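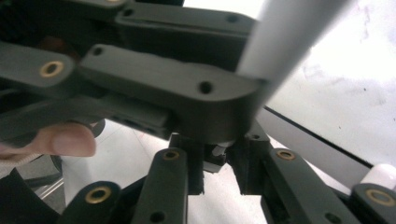 *Pivoting gray link arms, with small brass bushings at several of the joints.*

**Oral Health for Care Staff, Session 2: Spit**
Pelham Adult Learning, Room 17
Notes by Caroline Urio, updated Jul 24, 2019

The catalog calls this session "Saliva and Dry Mouth." I proposed the shorter title and was overruled, so it survives only on the handout. Please read these notes before class and bring the medication worksheet, filled in. Last term I got back a worksheet with a very nice drawing of a molar on it and no medications.

## What saliva does

Most of us think about saliva only when it's in the wrong place. In the right place it's busy all day:

- It rinses food off teeth and gums.
- It dilutes and neutralizes the acid that mouth bacteria make when they get hold of sugar or starch.
- It carries calcium and phosphate, which help repair enamel in the very early stages of decay.
- It makes chewing, swallowing and talking possible. Try eating three saltines in a row and then reciting your address.
- It helps hold an upper denture in place.
- It keeps yeast under some kind of control.

Flow drops a lot during sleep. Keep that in mind for the section on bedtime, where most of the arguing happens.

## Dry mouth, two versions

**Xerostomia** is the feeling of a dry mouth. **Hyposalivation** means a measured low flow. They often travel together, but a person can have either one alone. A client who says her mouth is dry while it looks perfectly moist to you is still telling you something, and it goes in the notes.

You will be asked to spell xerostomia. I don't make the rules. (I do make the rules.)

## Usual causes

Medication is the big one. Many common drugs can do it, including some antihistamines, antidepressants, blood pressure pills, bladder medications and decongestants. The more of them a person takes, the likelier a dry mouth becomes. Getting old by itself gets most of the blame and deserves less of it.

Others to know:

- radiation treatment to the head or neck
- Sjögren's syndrome
- poorly controlled diabetes
- dehydration
- mouth breathing, including under a CPAP mask
- tobacco, alcohol, cannabis

**You do not stop, skip or swap anybody's medication.** You write down what you see and pass it to the nurse, pharmacist or dentist. I put this in bold every year and every year someone has a cousin who read an article.

## What to look for

- Lips cracked, corners of the mouth sore
- Tongue that looks dry, rough or deeply grooved
- Saliva that is stringy or foamy
- Food left on the teeth well after a meal
- New decay along the gumline or at the edges of fillings
- Dentures that used to fit and now rub
- Water glass that goes everywhere with the person
- White patches that wipe off, or a red sore palate under a denture (could be thrush; report it the same day)

A glove that sticks to the inside of the cheek is also a clue. Go slowly and wet the finger first.

## Case for discussion

Mr. K. is 53, drives nights, and takes one pill for blood pressure and another for allergies. He had no cavities for years and now has four, all near the gums. He brushes twice a day and is annoyed about it. To get through a shift he sucks on peppermints, the ordinary sugar kind, one after another.

1. What is drying his mouth? Find more than one answer.
2. What are the peppermints doing?
3. Which part of this is yours to talk about with him, and which part gets passed along?

Brian Biwott's group got this one quickly last October, then spent the rest of the time defending peppermints. Sugar-free ones are available. The discussion can be closed.

## What helps

**Water, in sips.** Small and frequent. Check first for any fluid limit or swallowing plan, and if there is one, follow it.

**Sugar-free gum or candy.** Chewing gets the glands going, provided there's some gland function left. Xylitol is fine for people and dangerous for dogs, so don't leave the pack on the couch. No gum or hard candy for anyone at risk of choking.

**Fluoride.** Fluoride toothpaste twice a day for everybody. A dentist may prescribe a stronger one. Spit, don't rinse. Clients who have rinsed for sixty years will consider you a radical.

**Mouthwash.** Alcohol-free. If it makes your eyes water, put it back.

**Saliva substitutes.** Sprays, gels, rinses. They help with comfort, mostly for a short while, and people differ in which they can stand. Mwajuma Tanui will bring samples to class. The banana one is not popular.

**Bedtime.** Brush last thing, then water only. Dentures out, cleaned and left to soak unless the dentist has said otherwise. A cool-mist humidifier can help if someone will clean it. Juice on the nightstand is the worst habit on this page and the hardest one to shift, particularly when a fond daughter pours it.

**Things that don't help:** lemon drops, sipping soda, vinegar in anything. Sour does make the mouth water. It also bathes the teeth in acid at a time when they have very little protection.

## Before next session

- Medication worksheet (see above, re: molar)
- Read the denture chapter in the course binder
- Try a saliva gel on yourself for an evening and write two sentences on it. "Gross" counts as one.

Questions go to me or to Kheri Gachanja, extension 594. Kheri answers faster.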